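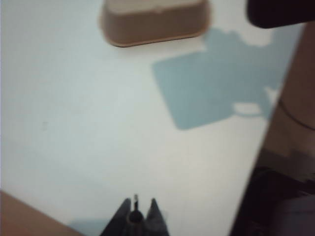
Does a desk "light therapy" lamp do anything a normal bulb doesn't?

Search the help pages Go Clear

Posted by Veronika Szekeres

My new desk is white and faces a north wall, and by 4 pm I feel like going to bed. A coworker swears by the Zarkel lamp, which is supposed to give me "daylight energy." The box says 2680 lumens and not much else. I already own a plain Nostik desk lamp. Is the Zarkel worth the money, or is it a bright lamp with a nice story? I'd want it on for most of the afternoon.

Lucian Toma

I'd be suspicious of any box that gives you lumens and stops there. Lumens tell you how much light leaves the lamp. What reaches your eyes depends on how far away you sit, and that figure is in lux. Light boxes sold for winter blues usually claim 10,000 lux at a stated distance – if the seller won't name the distance, the claim is no use to you. Write and ask them.

Also, most of the advice on those boxes is for mornings. Running one late in the day could mess with your sleep. Before buying anything I'd put a brighter bulb in the Nostik (check the max wattage on the socket) and bounce it off the wall. A white desk throws back plenty of glare if you point it straight down. And if you feel wiped out every single day, ask a doctor, not a lamp company.

plinow_fan

got one in may, felt great for 11 days then the same as before. could have been the weather. returned it, they kept 24 for shipping. mine did make a good reading light tho

Last updated: May

Contact us | Copyright Plinow Help Community | Back to top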